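How to Assess Whether a Machine Is Ready for a Household Chore

Mastenmont Guidance for Care and Supported Housing
Published Feb 27, 2026

Managers of supported housing are now regularly asked whether a machine could take over simple kitchen work. This page sets out the method used at Mastenmont. It was prepared by Tahsin Weerasinghe and In-ho Yeom following the kitchen trials held in November.

Before you start

Choose one chore and write it down in a single sentence. "Tidy the kitchen" is too broad to test. "Hang the mugs on their stand" can be tested fairly. Agree what counts as a finished job, and who will decide.

Step 1. Time a person first

Ask a member of staff to do the chore 5 times at an ordinary pace. Record the slowest time as well as the average.

Step 2. Run the machine on the same chore

Use the same items in the same room. Do not clear the worktop specially. Allow 23 attempts, and note every occasion on which a person had to step in.

Step 3. Change one thing

Move the stand, swap a mug for one of another shape, or leave a carton near the work. Repeat the attempts. Results often fall at this stage, and the fall should be reported in full.

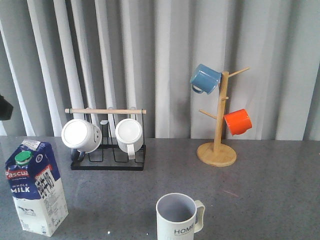
Mugs remain a useful test. A handle may face any way, a peg is narrow, and a wire rack asks for a different movement from a wooden tree. In our trials the Ustia arm managed the tree well but was slow at the rack – the Hundeo unit showed the opposite pattern. Neither matched a member of staff for speed.

Step 4. Record the result

Enter one of three findings on the Moriarty form: ready, ready with supervision, or not ready. A machine that needs help more than four times in a set should be entered as not ready.

Completed forms should be kept with the equipment file for the building. The assessment must be repeated after any change to the machine's software.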